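手持ちグリッパーで衣類データを集めるときの手順と反省

October に入ってから作業の中心が衣類に移ったので、忘れないうちに収集側のことを書いておく。学習側の話は前回までに書いたし、今回はほとんど触れない。モデルの構成が変わっても、収集の段階で混ざったゴミは最後まで残る。

前提を簡単に。集めているのは、両手に一本ずつ持ったグリッパーで布を扱う操作の記録である。ロボットアームは収集時には使わない。グリッパーの手元にカメラがあり、映像と、指の開き幅と、手先の軌跡を同時に保存する。保存形式は自作で、仮に Retix と呼んでいる。中身は時刻付きのバイナリと索引ファイルの組で、特に凝ったことはしていない。

現時点で Retix に入っている有効なエピソードは 3,628 本。このうち衣類は半分に届いていない。残りは箱、紐、食器の置き直しで、こちらは夏のうちに終わらせた。

課題の切り方

最初は「服をたたむ」という一つの課題で録っていた。これは失敗だった。一本が長くなりすぎ、途中で一度でも掴み損ねると、後半の良い動作ごと捨てるかどうかの判断を迫られる。しかも人によってたたみ方の順序が違う。袖から入る人と、裾から入る人と、先に縦に二つ折りする人がいて、同じラベルの下に別の方策が三つ混ざる。平均すればどれでもない動きになる。

今は次の四つに切っている。

広げる。丸まった状態から、前身頃を上にして両袖を開くまで。
整える。広げた状態から、襟と袖口の位置を直す。
折る。袖を内側に入れ、丈を詰める。
置く。折った状態のまま持ち上げ、指定の位置に移す。

一本ごとに開始状態と終了状態を決めてあり、終了状態に達したら両手を服から離して 5 秒待つ。この 5 秒は長いと言われることが多いが、短くすると終了の判定が曖昧になる。後段で末尾を切り落とすのは簡単で、足りない末尾を足すことはできない。

境界の扱いについて Jad Akl と少し揉めた。彼は「広げる」と「整える」は連続した一つの動作であり、分けると中間で不自然に手が止まると主張した。これは正しい。分けて録ったデータで学習させると、広げ終わったところで手先が一瞬止まる癖が付く。対策として、五本に一本は二課題をつなげて録り、ラベルだけ後から切ることにした。癖は弱まったが消えてはいない。比率を上げるかどうかは保留。

同期

二本のグリッパーは別々の時計で動いている。録画開始の信号は同時に送るが、実際に最初のフレームが書かれる時刻はずれる。そのずれは起動ごとに変わるので、固定値で補正できない。

いまのやり方は単純で、各エピソードの冒頭で両方の指を同時に 4 回開閉する。開き幅の波形に鋭い山が並ぶので、後処理で左右の相互相関を取り、最大になるずれを採用する。四回にしたのは、三回だと一つ分ずれた位置に偽の山が立つことがあったため。波形の間隔はわざと不均等にする。等間隔で開閉すると、相関の山が周期的に並んでしまって選べない。慣れた人ほど等間隔で動かすので、ここは毎回声に出して注意している。

ただし人間の両手も完全には同時に動かない。この誤差は残る。布の操作では許容範囲と判断しているが、ボタンを留めるような作業を始めるなら別の方法が要る。点滅する光源を両方のカメラに見せる案があり、Marevia に試作の基板を頼んである。まだ届いていない。

手先の軌跡

位置推定はカメラ映像と慣性センサから行っている。問題は視界のほとんどが布で埋まる場合で、特徴点が布の上に載ると、布が動いたときに自分が動いたと解釈される。黒い無地の服ではそもそも特徴点が取れず、柄物の服では取れすぎて布に引きずられる。どちらも困るが、困り方が違う。

効いた対策は環境側にあった。背景に、動かない物がある程度の密度で写っていればよい。家具の角、窓枠、棚、壁の継ぎ目。何もない白壁に向かって作業すると、それだけで軌跡の棄却率が上がる。作業台を壁に寄せて使っていた頃のデータは、かなりの割合を捨てた。住宅の部屋で録るようになってから明らかに楽になっている。

下地の布については逆のことも言える。柄のある毛布は特徴点の供給源として優秀だが、服を引っ張ると一緒に動く。毛布の動きが小さければ推定は持ちこたえ、大きくずれると破綻する。録る前に毛布の端を押し込んでおくか、重さのある物を使うこと。

もう一つは明るさである。窓が視界に入ると自動露出が引っ張られ、黒い布は潰れる。露出を固定すると今度は窓が飛ぶ。飛んだ窓からは情報が取れないが、布の縫い目が見えるほうが大事なので、固定を選んだ。固定値は部屋ごとに最初に決め、その部屋のセッションが終わるまで触らない。途中で変えると、同じ部屋の中でデータの見た目が二つに割れる。

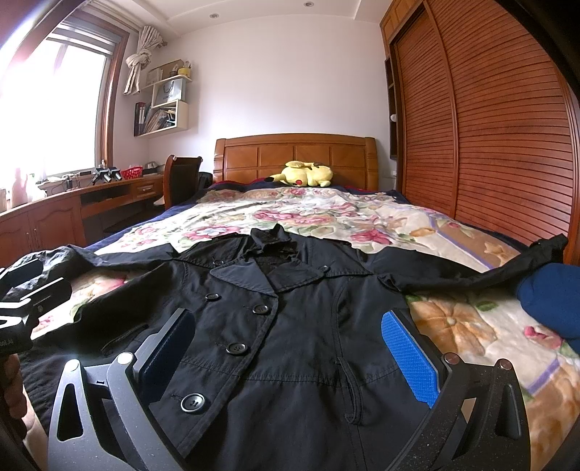
衣類の選び方には偏りが出る。放っておくと T シャツとタオルばかりになる。薄くて軽く、どこを掴んでも何とかなるので、録る側が無意識に選ぶ。一覧表を作り、厚手の上着、裏地のあるもの、フードのあるもの、硬い襟のものに最低本数を割り当てた。一着につき 20 本を上限とし、それを超えたら別の服に替える。上限を設けるまでは、特定の一着に極端に偏っていた。

コート類は別に扱う。シャツと違って生地の厚みで折り目が戻るため、折ったあとに上から押さえる動作が入る。片手で押さえ、片手で次の端を取りに行く、という左右非対称の動きで、薄手の服のデータにはほとんど出てこない。襟も厄介で、立ったまま残るとその上に袖が載って浮く。「整える」の段階で襟を寝かせるかどうか、最初の版の手順書には書いていなかった。今の版では、襟は触らないと決めてある。触る人と触らない人が混ざるよりは、全員が触らないほうが扱いやすい。

掴む位置も決めた。袖は袖口の縁、身頃は裾の縫い目の近く。ボタンを直接つままない。指先のパッドで硬い丸いものを挟むと滑って飛び、しかも開き幅の記録からは布を掴んだのか部品を掴んだのか区別できない。ポケットの縁も避ける。縁だけが持ち上がって、本体が付いてこない。

失敗の扱い

失敗したエピソードを全部捨てるのはやめた。以前は、掴み損ねが一度でもあれば棄却していた。その結果できたデータには、失敗から立て直す動作が一つも入っていなかった。当然ながら、学習した方策は一度掴み損ねると空のまま指を閉じ、次の段階に進む。

現在の基準は次のとおり。

掴み損ね、掴み直して完了したものは残す。「復帰」の印を付ける。
掴み損ねたまま進み、結果的に終了状態に達したものは棄却。
手やグリッパー以外の物で布を直したものは棄却。
途中で人に話しかけられ、手が止まったものは棄却。長さに関係なく。

二番目がいちばん見つけにくい。終了状態の画だけを見ると合格に見える。開き幅が最小値まで閉じきった区間を自動で拾い、その区間だけ目で確認している。厚手の生地なら閉じきることはないので確実に引っかかるが、薄い裏地では区別が付かず、結局は通しで見ることになる。

作業者

一人で長く続けると動作が速くなり、雑になる。速いこと自体は構わない。困るのは、グリッパーを先に動かしてから目で追うようになることで、カメラに対象が写る前に手が決まっている。これでは映像から行動を予測しようがない。見てから動く、と手順書の先頭に書いたが、書いただけではあまり変わらなかった。

二人で組むと少し良くなる。一人が操作し、一人が次の服の用意と記録の確認をする。Awad の現場で教わったやり方で、向こうでは役割を固定していたが、こちらは服を替えるたびに交代している。服をばらばらの状態に戻す作業も、操作者本人がやると毎回同じ崩し方になるので、もう一人に任せたほうが開始状態がばらける。

容量と転送

布の質感を残したいので、圧縮を強くできない。セッションの終わりにまとめて転送していた時期は、索引の書き込みが終わる前に電源を落とす事故が続いた。いまは一着終わるごとに転送し、受け側で本数を照合してから次に進む。待ち時間が増えるが、服を替える時間と重なるので実害は小さい。照合スクリプトは Tunddale の古いサーバで動かしていて、ここがときどき止まる。止まったときは手元の一覧と目で突き合わせる。移行は後回しになっている。

残っている作業

連結エピソードの比率を変えたときの比較をやる。
裏地のある服で、開き幅による空掴みの検出をもう少しましにする。閾値を服ごとに持たせるのが早そうだが、一覧表にまた列が増える。
ハンガーに掛ける課題は、治具の高さが決まらないので保留。
手順書の次の版に、襟の件と露出固定の件を入れる。棄却基準の二番目には例を付けたほうがよい、と Jad から指摘があった。例に使うエピソードを三本選んだところで止まっている。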